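Progress report to the Vuditura Food Fund
Project: Training in food handling for small takeaway kitchens
Prepared by: Naheed Mughal
Date: 2021-12-08

Dear colleagues,

I am pleased to report on the second period of our project. We have now worked with 15 takeaway kitchens, and 14 of them have finished the basic course on storage, labelling and leftover toppings. The last one, Revia Pizza, changed its manager in the middle of the course and will start again in the new year.

The staff like the short lessons at the counter more than the evening classes. In the evening many of them are tired, or they have a second job. For this reason we moved most of the teaching to the quiet hours before lunch. The attendance became better and the owners did not complain.
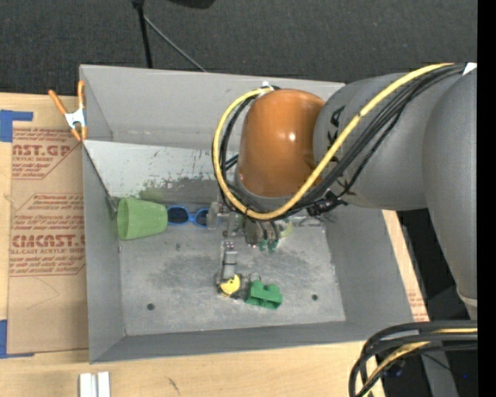

The labelling part was harder than we expected. Many kitchens write only the day of opening on the tub, and the next shift must guess when to throw it out. We printed colour stickers with both dates. At Siddiqui Grill the cooks asked for bigger ones, as they could not read them in the cold room, and we have ordered these.

Two matters are still open. The Losari branch has not sent its fridge temperature records, and I have written to them again. Also the printing cost was higher than in our plan - I would like to move a small sum from the travel line to cover it, if you agree.

The follow-up visits will continue until the holidays.

With kind regards,
Naheed Mughal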